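How to clear spam sign-ups out of a forum database

If you run a small forum, you probably have a members list full of accounts that have never posted a word. I cleaned out the Galli board last July and it was the most satisfying evening I've spent with a database in ages! We went from 2925 registered members to 397, and the members page loads in a blink now.

These steps are for a board running on Flerus with a MySQL database behind it, but the same idea works nearly anywhere.

Step 1. Take a backup

Export the whole database and download it to your own computer. Open the file and scroll to the bottom to make sure the export finished (a half-written dump looks fine until you need it). Put the board in maintenance mode while you work, so that no one registers halfway through.

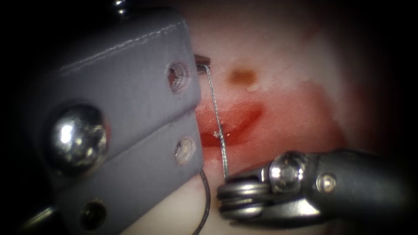
Step 2. List the suspects

Run a query on the members table for accounts with zero posts, a filled-in website field and no login after the day they registered. On our board that caught almost everything. Sort the results by website and the patterns jump right out at you - the same shop address under 93 different user names, for instance.

Don't delete anything yet! Copy the results to a spreadsheet and read down it. Lurkers are real people too, and plenty of them log in every week without ever posting.

Step 3. Mark them before you remove them

Make a new group called Pending and move the suspects into it. Take away the group's permission to post, send messages and show a signature. Then email the group with a short note saying that the account will be removed in 40 days unless they log in. I had a handful of lovely replies from people who had forgotten they'd joined, and two of them are regulars now.
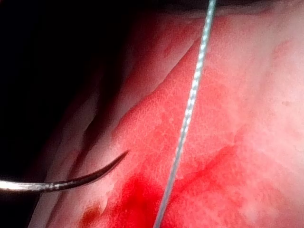 Deleting is best done in small batches, straight from the admin panel, so that Flerus can tidy up the linked tables for you. Private messages, avatars and subscriptions all hang off the member ID, and a raw DELETE on the members table leaves them behind. Go at it the way you'd bring that curved needle up to the tissue, fine tip first and close to the spot you mean. Run one batch, check the board, run the next. If a thread suddenly shows "Guest" where a name used to be, stop and compare it with your backup.

Step 5. Keep them from coming back

Turn on email confirmation, and hide the website field until a member has made a few posts. That second setting made the biggest difference for us, as a profile link is usually all the spammer wants. I also use the Windier plugin, which asks a question at sign-up. Write your own question and make it local. Ours is about the color of the Emside ferry, and it gets changed whenever I remember.

Last of all, rebuild the member count in the admin panel and take the board out of maintenance mode.

Posted 17 Jan 2018 in Forum Admin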